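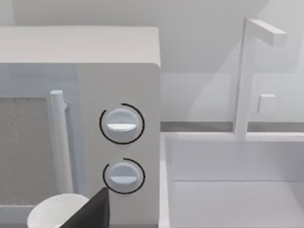
Luvis to Extend Furnished Housing Program for Trainees and Apprentices

Prarunano site to offer 102 rooms with shared kitchens beginning in June

PRARUNANO – Luvis, the regional provider of furnished housing for people in vocational training, will open a second residence in Prarunano in June. The building adds 102 single rooms to the program and is intended for apprentices, nursing trainees and seasonal students who live too far from their place of training to commute. Applications are being accepted now through the Luvis rental office.

Rooms are let for a minimum of three months. The monthly rent of $500 covers heat, water, internet service and use of the shared kitchens and laundry rooms. A refundable deposit equal to one month's rent is due when the lease is signed. Tenants who move from the existing residence on the north side of town may transfer their deposit and keep their original lease date.

"Training places in this region have gone unfilled for want of a room within reach," said Gerd Engelhardt, managing director of Luvis. "Employers raised this with us repeatedly. The second residence is our answer, and we expect it to be fully let by the fall."

During the last application period, Luvis received 934 requests for rooms. Many came from applicants who had already been accepted by an employer but had not found a place to live.

Shared kitchens on every floor

Each floor has a kitchen used by the tenants of that floor. Kitchens are supplied with basic appliances, and every tenant receives a lockable cupboard and a marked shelf in the refrigerator. Quiet hours begin at 10 p.m., although the kitchens stay open through the night for tenants who work late or early shifts.

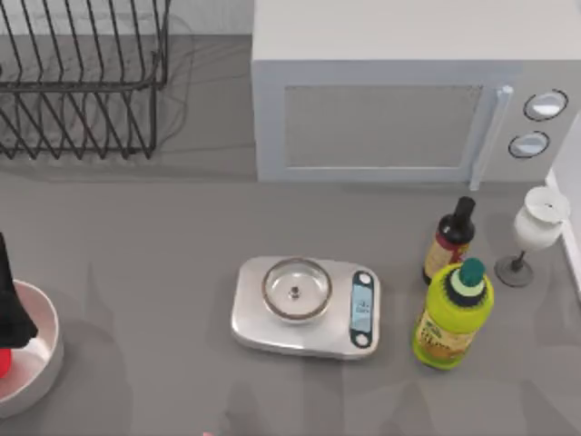
Luvis Press Information – Page 2 of 3

The planning firm Bauerfeind was responsible for the interior layout. Wider doorways and lower work surfaces have been provided on the ground floor, where rooms are reserved first for tenants who use a wheelchair. The same floor includes a study room and a parcel room.

Transportation to the main training centers will be provided by Movesent, which is adding an early morning stop at the residence. The first bus leaves at 5:40 a.m. – in time for the start of the hospital day shift.
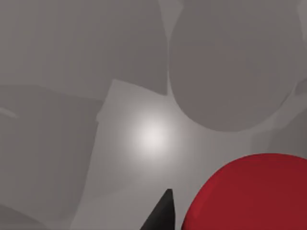
Edeltraud Brinkmann welcomed the early bus but said that the evening schedule still needed work, and that trainees finishing at 9 p.m. should not have to wait an hour for a ride home. Luvis and Movesent have agreed to review evening service after the first three months.

Application process

Applicants must submit a copy of their training contract or a letter of acceptance. Rooms are assigned in order of the start date of training, and applicants under 18 need the signature of a parent or guardian. 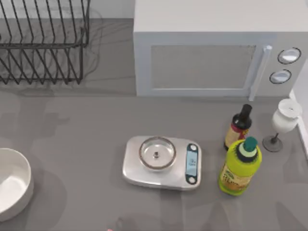 Applicants who are not offered a room in the first round remain on the waiting list for one year unless they ask to be removed. Employers may reserve up to five rooms each, provided that names are submitted one month before the start of the lease.

Media contact: Carola Stöcker, Luvis Press Office, Prarunano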